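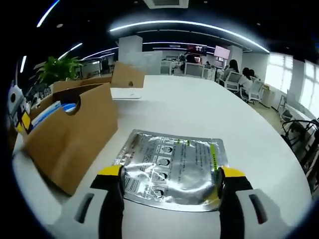

Flat things are harder than they look

Posted by Ka-ming Hsueh, Thursday
Print this page | E-mail this to a friend

I have been itching to write this one up since Tsung-han Kong ran the last batch, so forgive the length. We've been working on thin packets: foil sachets, single-wrapped masks, anything that lies flat on a table and gives a gripper almost nothing to get hold of. People pick these up all day without thinking. A learned policy tends to come down on the middle, squeeze, and slide straight off.

We collect our demonstrations with hand-held grippers, and the policy sees more or less what the wrist camera sees. What Tsung-han noticed (going through clips over lunch, which is how he notices everything) is that our good demonstrators all do the same small thing. They open wide, press down outside both side edges, and close slowly until the foil buckles a little at one side. Once there's a fold there's something to pinch!

So the method, which we've been calling Jendcombe, is very simple. We mark the moment in each demonstration when the edge starts to lift, and we train the policy to predict that moment along with the motion. It doesn't get any extra sensors. It just has to say, at each step, how close it thinks the fold is, and the closing speed follows from that.

The plain policy, Pirkov, got 30 good lifts out of 58 tries. With the fold prediction added, same packets and same starting positions, only 10 of the 58 failed. I made Tsung-han run the count again and it came out the same. I was pacing up and down by then.

A few things I'd still like to sort out. Crinkled foil throws bright reflections from windows and strip lights, and the prediction jumps about when one lands near a fingertip. Most of the failures were like that. Soft paper sachets hardly buckle at all, so the fold signal comes late, and the fingers have closed too far before it does anything useful. And we have only tried one table height, with soft pads on the fingers. Harder pads may well behave differently.

Mogensen asked whether the same trick would work for cloth. I think it might, since a fold is a fold, but I haven't tried. Cestach, our bin-packing setup, gets the new policy first, probably in June, and I'll post the numbers when we have them, good or bad.

Print this page | E-mail this to a friend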